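Is it worth sorting commons by number or by team?
Posted in Card Collecting Help

Rochelle Lindqvist
So I finally bought a collection! A guy at the Didov flea market let me have four shoeboxes of late eighties and early nineties baseball for $30, and I am having way too much fun. I counted around 900 cards last night. Most are commons, a lot are doubles, and one whole box is a Zamani regional set I had never even heard of (the checklist on the back of card 1 goes up to 613!).

My problem is how to put them away. Do I go by card number so I can see what's missing, or by team so they're fun to look at? I'm a team person at heart, but I would love to finish that Zamani set. Also, are penny sleeves overkill for commons?

nernovura_fan
number. always number. you'll thank yourself when you start trading

Yolanda Rosenthal
Oh, what a great pickup! I'd do both, and it's less work than it sounds. Any set you mean to finish goes by number, and everything else goes by team. Start with piles by hundreds, then tens, then put each little pile in order. Don't try to drop every card straight into its exact spot -- I did that with my first big box and gave up before I hit the 200s.

Write your want list as you go, on paper, and keep it in the box. Mine for the Clallus minor league set is down to 93 cards and I get a silly amount of joy out of crossing one off.
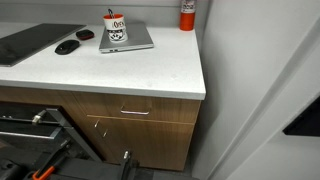
Nernovura, March

I typed up some notes for our club's spring swap, so I'll paste the part on sleeves. Commons are fine bare in a cardboard row box if the box is full enough that they stand up straight. Fill any gap with a folded piece of clean card stock. Stars, rookies and anything with nice corners get a penny sleeve, and if you'd be upset to lose it, a top loader too. Keep rubber bands away from all of it!

As for the doubles, bundle them by team with team bags and bring them to a swap. Somebody always needs the backup catcher you have six of. Which teams did you end up with the most of? I'm short on early nineties Expos and would happily trade -- send me a message.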